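The robotics group in Tarenwood has published the result of its spring work on grasping kitchen things, and the result is better than the group expected in May.

The method is simple to explain. Most robot arms in research look at the table with one camera that stands at a distance. The Tarenwood arm combines a far view of this kind with a close view from the wrist, and the program decides at every moment which of the two it should trust more.
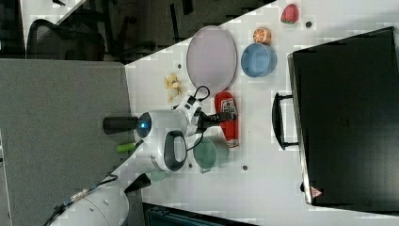
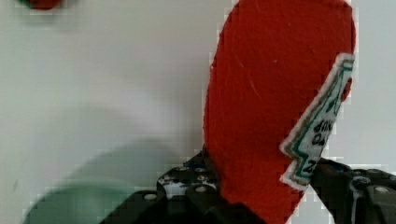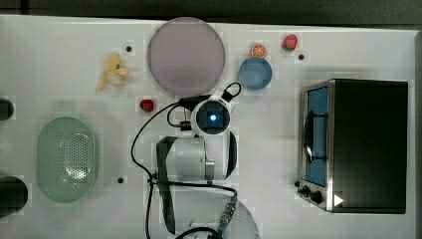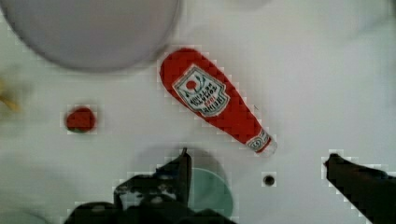

*The Tarenwood arm at work with toy food. First and third: the table from above. Second and fourth: the view from the wrist.*

Nam-gil Seol, who leads the project, says that the idea came from a failure. In the winter the group used only the far camera. The arm moved to the correct place almost every time, but then its own wrist covered the object, and the last part of the movement was made blind. "We could see everything except the thing we wanted to take," Seol says.

The group then tried only the wrist camera, and this had the opposite problem. Close to the object it was very good. Before that, the arm often did not know where on the table it was, and it went slowly from one side to the other.

In the new method both views are used from the start to the end. When the arm is far from the object, the program gives more weight to the view from above. As the fingers come near, the weight moves to the wrist. The change is smooth, and there is no fixed distance at which it happens. The program learned it from 70 recorded grasps, in which a person guided the arm by hand.

Soft objects were the hardest part of the work. A thing made of felt changes its shape when the fingers press it, and the outline that the program learned is no longer correct. For such objects the group let the arm try the grasp again, up to three times, and look with the wrist camera between the tries. Plates are also difficult, for another reason: they are flat and low, and the fingers must come in at the rim. The present report does not include grasping of plates.

The software was written together with Woo, a small company in Fetulstead, which made the part that joins the two views. It took six people to prepare the recordings and check them. The group will give the recordings to other laboratories free of charge, but the program itself stays with Woo for now.

A second group, in Brarnstead, will repeat the test with a different arm and different light. Seol considers this the more important result to wait for. In Tarenwood the lamps were the same through all the work, and it is not yet known how much the method depends on them.

The next step in Tarenwood is to give the arm four tasks in a row without a person putting the objects back between them.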